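ytyagi
Re: ceiling mount, joint 2 droop in sim
Moved the base to the ceiling plate and flipped gravity in the arm file. At the park pose the gripper now stays clear of the mugs and both crates. Joint 2 stiffness is 500, damping 11.

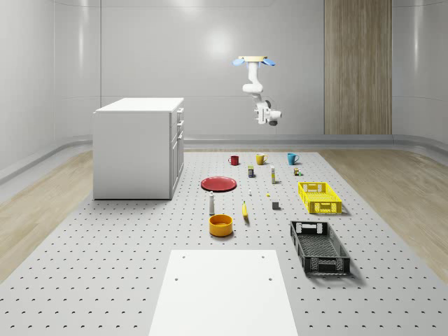

Jyoti Mishra: Flipping gravity in the arm file is wrong. Rotate the base frame and leave gravity alone – otherwise the feedforward term fights you.

ytyagi
Rotated it. Droop is gone at stiffness 300.

grarnlow
I'd still keep 500.

Contact | © Sekelholm Forums | Back to top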